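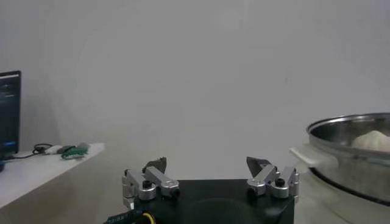
Vilby Community Help > Home and Household > Moving and Storage

Storing a piano for one winter in an unheated place – what should I prepare?

Posted by erside_tenant, 27th July

Hello everybody. I will try to write this clearly, please excuse my English if some words are strange.

I have an upright piano that I got from the previous tenant of my apartment on Erside Street. It is an old one, with the maker's name Villalobos in gold letters inside the lid, and I could not find any information about this maker. The tuner told me that it is a simple instrument but in good health, and that it is worth keeping if I enjoy it. I do enjoy it very much. I play every evening with the soft pedal, so my neighbors can also live.

Now the problem. In November the owner of the building will replace all pipes and the floor in my apartment, and I must take everything out. They say the work takes two months, but the same work on the floor under me took much longer, so I prepare myself for the whole winter. I will sleep at my sister's place, and she lives on the fourth floor without an elevator. The piano cannot go there.

I have found these possibilities:

First, a storage company called Sorkano. They have a heated hall and they want 90 dollars a month for the space, plus 488 for the transport in both directions. The price for the transport includes one step up and one step down, and every step more costs extra.

Second, a garage from a colleague. It is free. It is dry, I have been there after strong rain and the floor had no water, but it has no heating at all. In winter the temperature goes under freezing for weeks.

Third, I leave the piano in the apartment under plastic and the workers push it from one room to the other. The owner suggested this. I don't like this idea but I write it for completeness.

My questions are these. Is the cold really so bad for a piano, or is it only the changing from cold to warm? If I choose the garage, should I wrap the piano in plastic foil, or in blankets, or both? Should the tuner make the strings looser before the storage? I read this in one old book, but the book is from a time when people also put a jar of water inside the piano, so I am not certain if I should believe it. And when it comes home, how long do I wait before tuning?

My budget is not big but it is also not zero. I would prefer to pay something now and not a large repair in spring. Thank you for reading such a long text.

marsh_lane_keys
Member, 2 helpful votes on this page

I had a piano in a barn for two winters when we were building, so I can tell you what happened with mine. I must say first that I am not a technician.

The cold alone did less damage than I expected. The humidity was the trouble. In our barn the air was very damp in autumn and again in the spring thaw, and that was when the keys began to stick and some strings got a thin brown rust near the pins. If your colleague's garage is closed and truly dry you have a better start than I had. But "no water on the floor" and "dry air" are two different things. Buy a small hygrometer, the cheap kind is enough, and leave it in the garage from now until the fall. Write down the number when you go there. If it stays somewhere in the middle of the scale you can think about the garage. If it jumps up and down every time the weather changes, I would take the heated hall.

About the wrapping: blankets, yes. Plastic tight around the piano, no! We did the plastic in the first year. When the warm day came after the cold weeks there was water on the inside of the foil and the varnish became milky on one side. It never went away completely. In the second year we used two thick cotton blankets and on top of them one sheet against dust, open at the bottom, and this was much better.

Put it on something so it does not stand on the concrete. We used two boards under the casters. Keep it away from the outside wall and from the garage door.

Also mice. They love felt. I forgot to write this first and it should be first. Close the lid, close the opening around the pedals with a piece of metal mesh, and look inside whenever you visit. A mouse nest in the hammers costs more than your Sorkano hall for the winter.

Don't loosen the strings. My tuner became almost angry when I asked him.

old_felt
Member

Sell it and buy another one in spring. People give away uprights for nothing all the time, you only pay the transport. You will spend more on the storage than the instrument is worth.

erside_tenant
Original poster

Thank you both. To old_felt: I understand the calculation and my brother-in-law said the same. But I know the sound of this one now, and I also know which steps on my staircase it fits around. I would like to keep it.

To marsh_lane_keys: I have ordered a hygrometer. Your story about the milky varnish is very useful, I would have made exactly this mistake, I already had the foil in the kitchen. May I ask how you attached the metal mesh? I don't want to put nails in the wood.

quiet_pedal
Member

I worked several years in a shop where we repaired and sold used pianos, mostly the office and the deliveries, but I was listening to the technicians all day. I try to go through your points in order.

Cold or changing: the changing is worse. Wood takes moisture from the air and gives it back, and each time it moves a little. The soundboard and the block where the tuning pins sit are the important parts. A slow change over weeks is usually accepted by the instrument. A quick change, for example from a freezing garage into a room with the heating at full power, is what makes cracks. Old glue joints can also open. So if you use the garage, the most dangerous day is the day it comes home, and you should plan this day well. Choose mild weather if you can. Leave the blankets on for a day after it arrives, keep the room cool, and turn up the heating slowly through the week.

Loosening the strings: no. The frame and the strings are in balance with each other. If you take the tension away and bring it back later, you need several tunings before it holds, and on an old instrument you have a risk of broken strings. Leave the tension as it is. It will go out of tune in storage and this is normal.

Waiting before tuning: most technicians I knew wanted the piano to stand in its final place for two to four weeks. With yours I would take the longer end, because the apartment will be freshly renovated. New floors and new plaster give a lot of moisture into the air. Ask the owner when the plaster was finished, and don't bring the piano back in the same week. This point is forgotten very often – people store the piano carefully for months and then put it in a wet room.

Your third possibility: please don't. The weight of an upright is on four small wheels, and the old wheels are made for standing, they are not made for traveling across a floor that is half taken away. Also the dust from cutting and sanding goes everywhere, also under plastic. We had one instrument in the shop with building dust in the action, and the cleaning took the technician 20 hours. The customer was not happy with the bill and I was the one who had to telephone her.

About Sorkano or any other storage company, I would ask these things before you sign:

Is the hall heated the whole winter, or only kept above freezing? Both are called "heated" in the advertisements.
Do the same people who do the transport have experience with pianos? Ask if they bring a piano board and straps.
What is the insurance for one object, and does it include damage from moisture? Often it does not.
Can you visit, and do you pay for the visit?
What happens if your apartment is not ready and you need another month?

And measure your steps honestly before you accept the offer. If the price includes only one step up and one down, the extra steps can become a large part of the cost. Ask them to write the complete price with all steps on paper.

If it was my piano and I could pay it, I would take the hall. If the money is really tight and your hygrometer shows good numbers, the garage with blankets is acceptable for one winter. I would not do it for two. In both cases, take photos of all sides before it leaves, also of the inside with the top lid open, and keep them until it is home again.

For the mesh, since you asked marsh_lane_keys: we used strong paper tape on the inside of the lower panel. The panel comes out with one spring clip under the keyboard. Don't put tape on the varnish outside, it can pull off the finish when it gets cold.

marsh_lane_keys
Member

I used small magnets on the pedal plate but the tape inside sounds better. Mine fell down once.

erside_tenant
Original poster

Thank you, this is more than I hoped for. I telephoned Sorkano with the list of questions. The hall is kept at a normal temperature and I can visit for free if I call the day before. The insurance does not include moisture, exactly as quiet_pedal wrote. I have 17 steps in my staircase, so I now wait for the new price on paper, and the hygrometer goes to the garage this week in any case. I will write here again when I have decided.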